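How to Prepare a Work Table and a Shift Team for a Two-Arm Robot

This guide is for supervisors of small packing and sorting rooms. We wrote it after Hourani, our sorting room at Vikeo, changed from hand work to a shared table. In December the room handled 2652 pieces by hand and 2497 with the two arms, so please do not expect more speed in the first month.

Step 1. Clear the table

Begin with few items and leave wide space between them. At our place the training set is a plate, a mug and some toy vegetables. Both arms must be able to move without touching each other, also when one of them is low over the table.
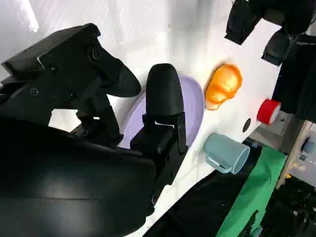
Fix the positions on paper before the shift begins. Two people should agree on this paper, one from the day shift and one from the evening shift. In our first weeks every shift had its own order, and a lot of time was lost in the morning.

Step 2. Decide who does what

Write down the tasks that go to the arms and the tasks that stay with people. With us, picking and placing went to the arms. Checking for damage, packing of fragile goods and talking with the drivers stayed with people. Do this together with the team - a list which arrives by e-mail makes people afraid for their jobs.
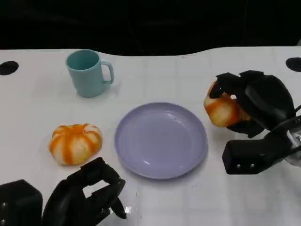
One packer answered that she did not miss the lifting, but she missed to choose her own rhythm. After this we let each operator set the pauses of the arms during the shift.

Step 3. Train the operators

Plan roughly 800 minutes for each person, divided over two weeks. Start with the stop button, then the slow mode, then the Tiseo program screen. Let everybody make a full pick and place cycle in slow mode before they work alone.

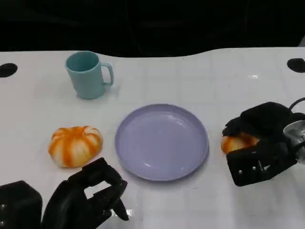 A reader from another plant wrote to us that older colleagues there learned faster in pairs, and that the pay grade should be discussed before the training and not after it. We agree with both points.

Step 4. Keep a log of stops

Write each stop with the hour, the item and who was at the table. Do not use the log to judge people. We read it once a week, and most changes of the table layout came from it.
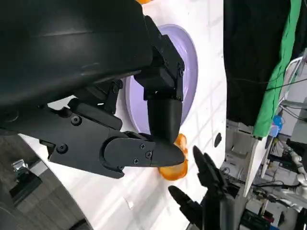

Gripper fingers holding a small orange item

When the same item causes a stop three times, take it out of the program and give it back to hand work until the grip is corrected. The operator can decide this alone, without asking the office.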